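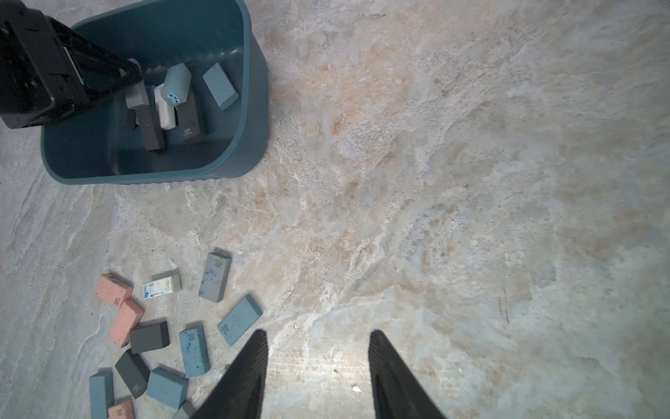
Zillum Pick Kit: two-arm sorting set with wrist cameras

Reading time: 3 min

The Zillum Pick Kit is a set of equipment for laboratories which study how a robot learns to handle many small and similar objects. It was developed in our Stoltitz workshop together with the manipulation group in Zemberg, and it is the same set that was used for the clutter study described on this page.

What the kit is for

Most picking tests use objects that are easy to tell apart. We wanted the contrary. Erasers are cheap, they have almost the same shape, and they lie in every possible position: flat, leaning, or standing on the end. Many of ours carry a printed "4B", and the colors go from pink and teal to dark gray. When they are in a pile, one eraser often hides a part of another. For a learning method this is a good difficulty, and it costs very little to prepare.

The task is to move erasers between the floor and a teal-blue plastic bin. Both arms may be used. One arm can work inside the bin while the other one stays open over the floor, and the camera on its wrist gives a second view of what the first arm is doing.

The method

In the usual training, each arm learns only from its own wrist view. In our method, which we call Văduva, the policy receives both wrist views at every step and must also predict which object the other arm will touch next. This prediction is used only in training. At run time it is removed, so the control computer has no additional work.

We recorded 1025 demonstrations by teleoperation. From these, 600 were selected for training, and the selection rule is given in the manual. The rest was kept for tests of other ideas, and we do not report on it here.

Result

With the second view and the prediction, the policy made fewer double picks, that means cases where two erasers are lifted together. The improvement was clear in piles on the floor and smaller inside the bin, where the walls limit the approach of the fingers. Without the prediction, but still with both views, the result was between the two. Erasers with a paper sleeve remained difficult for all versions, and we have no good explanation for this yet.

The result was obtained on a floor with a marble pattern. We did not repeat the full study on a plain surface, so please do not take it as a general value.

What is included

- Two arms with black parallel grippers, ribbed fingers
- Two small wrist cameras with cables
- One bin with rounded corners
- 32 erasers, mixed colors, some with paper sleeve
- Calibration board
- Software with the trained policy and the training code

Notes for use

The fingers should be cleaned when eraser dust collects in the grooves. Small crumbs on the floor do not need to be removed before each run, the policy was trained with them. Calibration of both cameras takes roughly 9 minutes and must be repeated if a camera was moved.

Replacement fingers and additional erasers can be ordered separately. The next software version is planned for February and will be free for all owners of the kit.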